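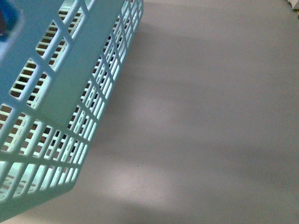 Pale plastic basket, close up.

November 2024, glaze notebook, Zellberg workshop

OK so the kiln is finally cool enough to unload and I'm writing this with one glove still on. Mixed news! The celadon is lovely. The tenmoku is a mess again, same crawling on the rims as last month's batch, and I'm starting to think it's me and not the recipe (I do wipe the bisque down, I swear, but I was in a hurry with the second shelf and probably skipped a few).

What went in: 8 test tiles on the top shelf, the Wullstead bowls in the middle, and the tall bottles down at the bottom where it always runs cold. Cone packs top and bottom. Bottom pack barely leaned, top pack flat on its face, so we've still got that spread and the new shelf arrangement didn't fix it. I had hopes.

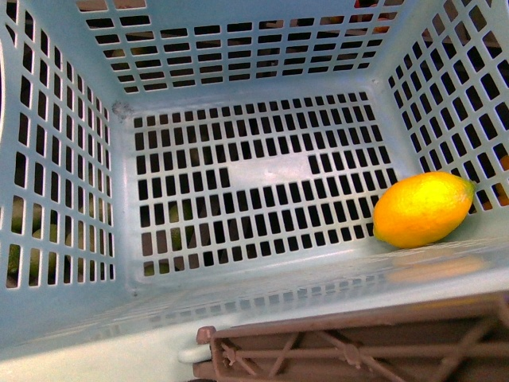
Anyway, the held soak. I gave it 60 minutes at the top this time and I really think that's what did it for the celadon, because the pinholes are gone except on two tiles, both from the old bucket. The old bucket has been sitting under the sink since forever and the stuff at the bottom had set like a brick. I got most of it back through the sieve with the stiff brush, but who knows what stayed behind. Weighed a fresh batch for next time. If the fresh one pinholes too then I'll stop blaming the bucket.

Thickness: tiles 1 to 4 got one dip, 5 to 8 got two. Two is too much on the dark clay, it goes milky and you lose the carving completely. On the porcelain two is gorgeous, really watery and deep where it pools. One dip on porcelain looks like weak tea. So two for porcelain, one for the dark clay, please somebody write this on the lid before I forget again.

The Echeverri slip held up fine under everything, no flaking, though the color went browner than the sample card. I don't mind it. Would like to try it with a bit less iron.
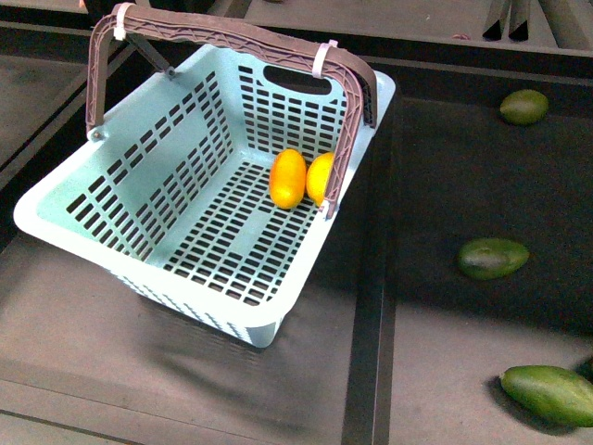

Shelves: the middle one has a drip on it the size of a quarter and needs grinding before anything goes back in. That was one of the tall bottles from the load before, I'm pretty sure, it had a fat roll of glaze around the foot and I put it in anyway because it was pretty. Kiln wash is low. There's a bag on the Dandivura order but that isn't coming until December, so go easy on it, thin coats.

Also the lid is sticking on the left side. Lift, don't yank. The brick on that corner has a crack I can get a fingernail into and it wasn't there in the summer.

Next firing: same soak, slower from bisque heat up to the soak, fresh celadon only, and I'm putting the tenmoku on just 5 small cups so if it crawls again I haven't lost a whole shelf. Will wash the bisque properly and leave it overnight. Also want to try the bottom shelf up on taller posts, see if the burner side evens out a little.

Tiles are on the windowsill with their numbers facing out. Please leave them in order!

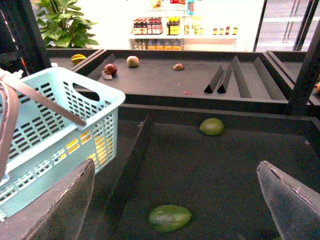

Light blue basket and the dark bin with the green fruit.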